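The Box Goes to Whoever Answers the Phone

By Cinzia Cirillo
November

My aunt called at 5 in the morning to ask if I wanted the recipe box. Not hello. Not how's work. "Do you want it or should I give it to your cousin."

I said yes before I was awake. Which is how I came to own a tin box of index cards that half my family believes should be theirs.

Some background. The box started with my grandmother, went to my aunt Rosalba when my grandmother moved out of the house on Gerell Street, and stayed on top of Rosalba's refrigerator for 38 years. It has more than 100 cards in it. Some are recipes. Some are phone numbers. One is a list of people who came to a christening and what they gave, with comments. (The comments are not kind. An electric blanket got two exclamation marks.)

Rosalba is moving in with her daughter in Lotero and the new kitchen has cabinets that go all the way to the ceiling. No top of the refrigerator to keep a box on. So it had to go somewhere, and I picked up.

I drove over that weekend. She had it ready in a grocery bag, handles tied in a knot, like leftovers. She made me sit down and eat first. Lentils, bread, the end of a cheese. Then she untied the bag herself and went through the cards one at a time, telling me which ones were lies.

That was the word she used. Lies.

The almond cookies: a lie. My grandmother gave that card out to neighbors and left out the lemon on purpose. The stuffed peppers: true, but the oven temperature is for the old oven, which ran hot, so it's a lie now even if it wasn't then. The Easter bread: true except for the time. "It says an hour. She took it out when the radio program ended." Which radio program? She looked at me like I had asked which moon.

I wrote down what I could on the back of an envelope. I should of brought a notebook.

My mother, when I told her, went quiet and then said she'd always assumed it would come to her. My mother has not made anything from that box in my lifetime. She makes four dinners, very well, and on the other nights she orders from Tjoa, where they know her by her voice. But it isn't about cooking, obviously. She wanted the handwriting.

My cousin Dario wanted the sausage card. My other cousin wanted "to have had a conversation about it." My brother wanted to know if it was worth money.
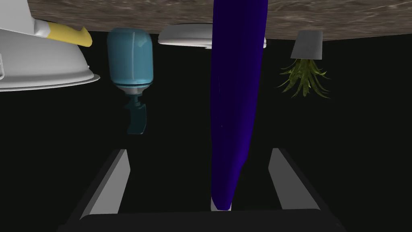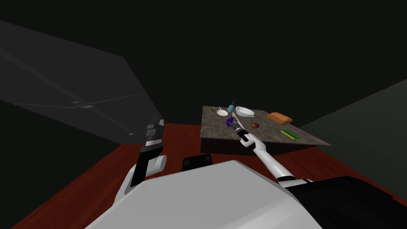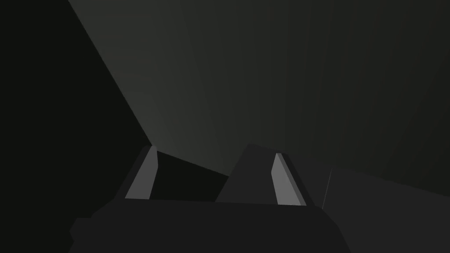
So I had the idea of copies. Easy. Scan them all, print them, mail a set to everybody before the holidays, done. I figured one evening. It took most of a month.

First problem, the cards don't scan well. Pencil on yellowed stock comes out as fog. I ended up typing each one out and putting the scan next to it, so you get the fog and then the words.

Second problem, the words. My grandmother switched languages in the middle of a sentence, sometimes in the middle of a measurement. She wrote "a glass" for liquids and meant a particular glass. I called Rosalba about the glass. She said it broke. I asked how big it was. She said, "Like a glass."

Third problem was me. I kept wanting to fix things. Put in the lemon, change the oven temperature, write "bake until golden" where she'd written nothing at all. Every time I did it the card got more useful and less hers. In the end I left the cards alone and put Rosalba's corrections in the margin, in italics, with her initials. Her corrections are better reading than the recipes. Next to the fish stew she had me put: "Don't."

I tested maybe 20 of them. The good ones were really good. The pasta with breadcrumbs and anchovy takes no time and I have now made it so often my downstairs neighbor asked what it was. The potato cake is fine. There's a gelatin thing with canned pears that I made out of loyalty and would not make again, and a cookie that came out like roofing tile twice before Rosalba remembered, over the phone, chewing something, that you're meant to dunk it.

That was the other thing. The phone. I hadn't talked to my aunt more than a few times a year, birthdays and funerals, and now I was calling every other night about a teaspoon. She'd answer and say "which one" and I'd say the name of the card and off she'd go. Who it was for. What was going on that year. The summer they rented a cabin at Skunora and my grandmother brought her own flour because she didn't trust the store up there — two sacks of it, in the back seat, between the kids.

None of that's on the card. The card says flour.

I started writing those down too and they went in the back of the packet, untidy, in whatever order she told them. Dario called when he got his. Skipped right past the sausage. He wanted to talk about the flour, he was one of the kids, he remembered it getting on his good pants. We were on for over an hour and neither of us had dinner on.

My mother hasn't said much about hers. But she called last week and asked, very casual, what size glass I'd been using.

The box itself is on top of my refrigerator. Rosalba asked me to send her a picture so she could see it was in the right place. Then she asked me to move it a little to the left, away from teh vent.

Comments

marguerite_b
The glass!! My mother in law's recipes all say "the blue cup." We do not have the blue cup. My husband's sister has the blue cup.

Len
Try a small jelly jar for the glass. Worked for my grandmother's cards, give or take.

Patti in the valley
Would you share the breadcrumb and anchovy one? Corrections included please.

oldstove
My dad wrote his chili on the inside of a cabinet door. We sold the house and took the door.

Recent in Family Table

Three Sisters, One Roasting Pan
How My Father Learned to Make Soup at 70
The Cousin Who Always Brings Ice
Letters: You Told Us About Your Worst Holiday Side Dish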